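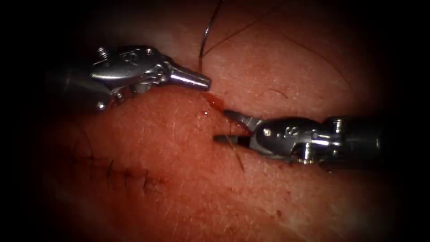 **Two-night minimum and late cancellation at a Tredero guest house**

Posted by harborlight_guest, 5 May 2018

My spouse and I wish to reserve a suite at a small inn in Tredero for our anniversary in September. The inn, Melnychuk House, requires a minimum stay of 2 nights on weekends and asks for full payment 90 days before arrival. The confirmation letter states that payments are "non-transferable after the balance date." I would like to understand whether this prevents us from moving the stay to a later weekend if one of us is called to work. I would also like to know whether a suite with a kitchen is normally subject to a separate cleaning charge. The letter does not mention one, but the inn we used last year in Pirkura added it at departure.

**Skullden Innkeeping Desk**

The phrase "non-transferable" is used in two ways by small lodging houses, and the letter should be read with care. In most cases it means that the reservation may not be given or sold to another guest. In other cases it is also meant to cover a change of dates. Where the wording is unclear, guests are advised to request a written statement from the inn before the balance is paid.

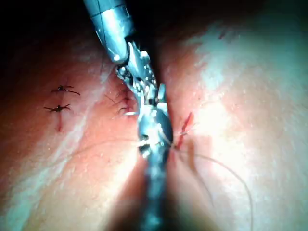 The request should name the original dates, the room, and the latest date to which the stay could be moved. Many inns will allow one change of dates if the room can be let again - the guest then pays any difference in the nightly rate. A verbal assurance given by telephone should be followed by an e-mail on the same day.

With regard to the kitchen, practice varies. A cleaning charge should appear in the confirmation or in the house terms to which the confirmation refers. Guests should ask for a copy of the house terms if none was enclosed.

**pirkura_regular**

We have stayed in Tredero every fall since 2000 and have never been charged for cleaning. Wash your own dishes and take out the trash. Ask for a room at the back, as the front ones are noisy.

**quietweekends**

The previous reply does not address the change of dates. I moved a stay at a different inn in Tredero and was permitted to do so once, with the deposit carried over in full. The inn required notice in writing. Travel insurance may also be considered, although the guest should confirm that a change in work duties is a covered reason. My own policy covered illness and severe weather only.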